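Ticket 3478
Subject: Storage box "does not stay sorted"
Product: Tanberg open box, orange, with handle holes
Opened by: Raíssa Evangelista
Handled by: Zofia Krawczyk
Status: Waiting on customer
Month: November

Customer's message

I bought four of your orange boxes after reading on your site that one box per room would "end table clutter". I have been using the first one for three weeks on the big wooden table and it has ended nothing. Things fall over in it. Bottles lie down. I can't find the lint brush without taking half the contents out, and the tissues never fit in the first place. I followed the Prado sorting card that came with it. I would like either a box that works or my money back for all four.

First reply (Zofia)

Sorry to hear this. Before we talk about refunds, could you tell me which way round the box is standing, what you keep in it, and whether the card inside the lid of the packaging was the short one or the long one? 

Customer

It's an open box. I am not sure there is a right way round for an open box. The card was the long one. I don't see what difference it makes, it says "group by use" eleven different ways. 

Notes after looking at the photo (Zofia)

I'll say straight away that I don't think the box is faulty. Nothing in the complaint sounds like a fault to me. A box with no dividers will let a bottle lie down if there is room for it to lie down, and I'd expect that from any box at any price. I also don't believe the line on our site, and I have told Adalberto so before.

What I could make out in the box: the lint brush at the back, red bristles, a small cream and yellow container standing up properly, a white bottle with a green label leaning on the front wall, a small white one lying flat, something with a purple round lid, and a large see-through white bottle lying in the front corner. So the customer is right about things lying down. She is also right about the tissues, which are stacked on the table to the left.

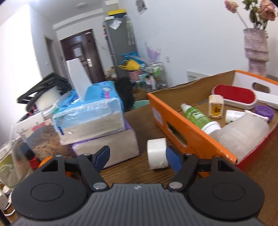 Step 1: Check the load

Asked the customer to take everything out and put the tall items back first. The long card says to start with the smallest. I have no idea who decided that. If the small things go in first they slide about on the floor of the box and the tall ones have nothing flat to stand on.

Customer's result: "Better for a day. Then the large bottle went over again when I moved the box."

Step 2: Stop moving the box

Asked why the box was being moved. Answer: it gets carried to the other end of the table at meals. Fine, that's what the handle holes are for, but carrying it by one side will tip the lot. Asked her to use both holes.

Customer's result: "I was already using both."

I have my doubts, but I've logged it as she wrote it.

Step 3: Fill the gap

Suggested the usual fix from the Wernano help page, a folded tea towel down one side to take up the slack. Dirceu Araújo swears by this. I tried it here with the sample box and the towel does hold a big bottle up, until you take the bottle out, and then the towel falls into the space and the bottle won't go back without a fight. Passed it on to the customer anyway with that warning.

Customer's result: "I don't want to keep a tea towel in a box of bottles."

Agreed.

Step 4: Question what belongs in it

This is where I should have begun. A lint brush and a group of bottles have nothing to do with each other. The brush is wanted by the door on the way out. Suggested a hook for it, and leaving the box to the bottles only. Also suggested laying the large bottle down on purpose along the back, provided its cap is tight, and standing the rest in front of it.

On the tissues: a full box of tissues plus a plastic-wrapped pack on top was never going in there with everything else. They can live on the table, or in the second box, which by her own account is still flat in its wrapping.

Customer's result: "The hook is a good idea. I still think the box is too big for what it does."

Internal comment (Adalberto Magalhães)

Can we offer the Zaloser divider set? It's made for this.

Internal comment (Zofia)

It's made for the 244 size and hers is the 100. Remigiusz Chmielewska tried to force one in for a customer last spring and bowed the sides out. I'm also not keen on selling someone a second thing to make the first thing do what we said it did. If the page promises an end to clutter then people will reasonably expect one, and no cardboard box is going to manage that on a table in daily use.

Offer made

Refund on the three unopened boxes, return postage paid by us. She keeps the first one at no charge for another month, bottles only, brush on the hook. If it still annoys her we refund that one too and she needn't send it back.

Customer

I'll take the refund on the three. I will try the other arrangement but I'm not promising anything. Do I need the original packaging?

Reply (Zofia)

The outer wrapping is enough. Please write the ticket number on it, and leave the sorting card out, I don't want it back.

Open points

Text on the product page: sent to Adalberto again, no answer yet.
Long card: ask who wrote it and whether "smallest first" was ever tested with bottles.
Return label: sent at 4.10 pm, waiting for the customer to confirm.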